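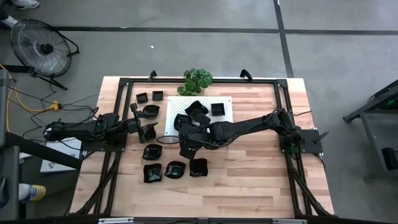 Black containers on a two-arm table, how many demos is enough?

ruken_bench
Posted 3/1/23
Hi all, first real thread from me. I'm teleoperating two arms and recording demos for a pick and place policy. Small black bins plus these crinkly black bowl things, all of it over butcher block. I've got 300 episodes so far and the policy still closes its fingers on air next to the bowls about as often as it gets one. The square bins it handles fine. Do I just keep recording?

pamcombe
How much do you move stuff between episodes? When I started I was putting everything back in more or less the same spot without noticing, and the thing learned the spot.

ruken_bench
I shuffle them by hand every time. Bowls usually end up in a sort of arc on the near half though, now that you say it. The pegboard never moves. Neither does the plant lol

Boychuk77
The plant is fine, leave the plant. Your problem is shiny black on black. Black bowls, black grippers, glossy crumpled rims that look different from every angle. I'd swap the bowls for white ones, get it working, then bring the black ones back.

edari_h
Gotta disagree with Boychuk. If black bowls are the job, record black bowls! We did the easy color first last August and ended up throwing most of it out. What helped us was throwing out the sloppy demos. I sat down and watched 20 of mine in a row and in 7 of them I'd poked at the rim two or three times before getting a grip. Guess what the policy did.

Boychuk77
You threw it out, I pretrained on mine and it was worth it. Different setups I guess. Agree on the sloppy demos.

ruken_bench
Oh no. I poke at the rim constantly. They squish when I come in from the side so I back off and try again.

edari_h
Come straight down, one finger inside, one outside. Slow at the end. And pick a rule for which arm takes what, so you aren't switching on a whim.

pamcombe
+1 on the arm rule. Mine is left of center goes to the left arm, no exceptions. What about that clear ring, is it in the task?

ruken_bench
It's in the next one. I left it out there as clutter, figured it was good for variety?

pamcombe
Only if it's in some episodes and gone in others. Same with the pegboard tbh.

ruken_bench
OK so the plan is rewatch everything, cut the pokey ones, slide the pegboard around, arm rule. Harriet Strickland has the other operator slot so I'll have to get her doing the same grasp. Will post numbers when I have them

Boychuk77
Still say try white bowls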